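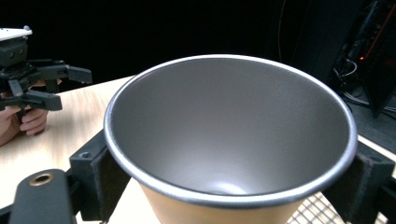

Gobelet à paroi évasée, intérieur en acier inoxydable brossé, extérieur beige mat.

Rapport d'avancement - Vaisselle réutilisable dans les cantines du secteur Nijs
À l'attention de la Fondation Vundivus
Période : de mars à juin

1. Rappel de l'objet

La subvention finance le remplacement de la vaisselle jetable dans les cantines scolaires et les centres de loisirs du secteur Nijs, ainsi que la mise en place d'un circuit de lavage partagé. Le projet est porté par l'association Mutuna. Annunziata Bianchini en assure la coordination, Leonardo Palumbo suit la logistique et les achats.

2. Sites équipés

À la fin du mois de juin, 21 sites utilisent la vaisselle réutilisable au moins quatre jours par semaine. Deux écoles prévues pour le printemps ont été reportées à la rentrée : dans la première, les travaux du réfectoire ont pris du retard ; dans la seconde, l'espace de stockage proposé était trop humide et la directrice cherche un autre local. Les centres de loisirs ont démarré plus vite que les écoles, car les repas y sont servis en petits groupes.

3. Achats

Une première commande de 1000 gobelets a été livrée en avril, avec les assiettes et les bacs de transport. Une commande complémentaire de 700 gobelets est en attente de confirmation chez le fournisseur. Nous avons négocié le maintien du prix unitaire à condition de signer avant la fin de l'été. Les couverts existants ont été conservés partout où c'était possible, ce qui laisse un petit reliquat sur cette ligne. Nous demandons à l'affecter au transport (voir point 6).

4. Lavage et tournées

Le lavage est assuré par l'atelier Dotent, qui récupère les bacs en début d'après-midi et les rapporte le lendemain avant 10 heures. Les premières semaines ont été difficiles le lundi, avec des bacs du vendredi restés fermés tout le week-end. Une tournée supplémentaire le vendredi à 16 heures a réglé l'essentiel du problème. Reste la question du séchage : les pièces empilées trop tôt gardent de l'eau, et plusieurs cuisines l'ont signalé. L'atelier a modifié son cycle en mai et les retours sont meilleurs.

5. Pertes et casse

L'inventaire de juin fait apparaître quelque 227 pièces manquantes, toutes catégories confondues. Une partie se trouve sans doute encore dans les salles de classe ou dans les bacs d'un autre site. Un marquage par établissement sera testé en septembre dans trois écoles - le coût est pris en charge par Mutuna.

6. Budget

Les dépenses sont conformes au prévisionnel pour les achats et le personnel. Le transport dépasse la ligne prévue en raison de la tournée du vendredi. Nous sollicitons l'accord de la fondation pour y transférer le reliquat des couverts, sans modification du montant total.

7. Prochaines étapes

Ouverture des deux sites reportés, signature de la commande complémentaire, formation des nouveaux agents de service avant la rentrée. Le prochain rapport sera transmis en décembre, avec les comptes détaillés et un inventaire complet par site.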